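Worbridge Amateur Radio Society
Minutes of the April meeting

Mr. Valdebenito called the meeting to order at 7:40 p.m. The previous minutes were approved as read. 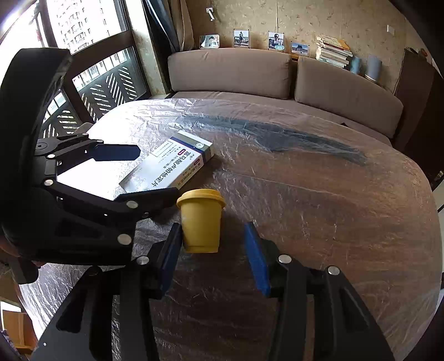
The Greklow repeater will be off the air for antenna work. Members were asked to use simplex until it returns. Tables at the swap meet are to be covered with clear plastic sheet, as on the round wooden one. A motion to spend $156 on coax carried, with 6 opposed.

Adjourned at 9 p.m.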